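Teaching the arm to push two blocks together: a walkthrough

If you have been through the setup page already then you know how to power up the arm and load the paddle settings, so I'm going to start from the moment you're sitting down with the remote and wondering what to do with your hands. I remember that feeling well! Arif Kusuma gave me my first lesson on this, and most of what follows comes from him.

First, get your table ready. Put the two wooden cubes on the right side, near each other, one a bit farther back and turned at an angle. They don't need to be perfect – a little mess between takes is good for the training. Then bring the arm to its starting pose, with the paddle hanging over the left part of the table.
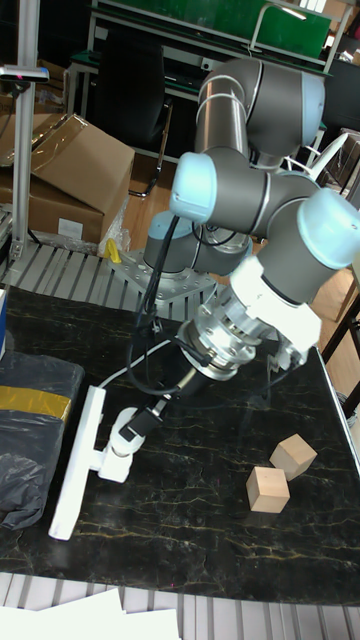 Open Histix, give your take a name, and set the speed limit to 21 percent. I know that feels painfully slow, and you will be tempted to bump it up, but please leave it alone until you have a few good takes saved. Press record and wait for the beep before you touch the stick.

Now bring the paddle down slowly. You want it low enough to meet the side of a cube and high enough that it never scrapes the tabletop. If the force reading jumps while you're still in open space, you're dragging, so come up a little and carry on (no need to start over). 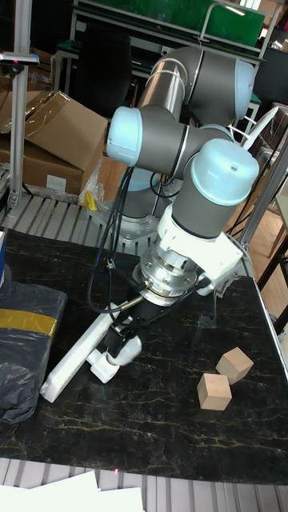

Sweep toward the cubes in one long, easy motion. Try to make up your mind before you move, since every little wobble and second thought goes into the recording too, and the arm will happily learn your wobbles. When the cubes are touching, stop, count to 2 in your head, lift straight up and end the take.

Play it back before you save. Toss anything with a long pause in the middle or a bump you didn't mean. I aim for 80 good takes before I start a training run, and I usually have to record 110 to get there, so bring a snack and stretch your wrists now and then.

Between takes, move the cubes a little and turn one of them. Swap drivers too if you have company – Sutrisno Wijaya pushes much more gently than I do, and mixing our takes has worked out nicely.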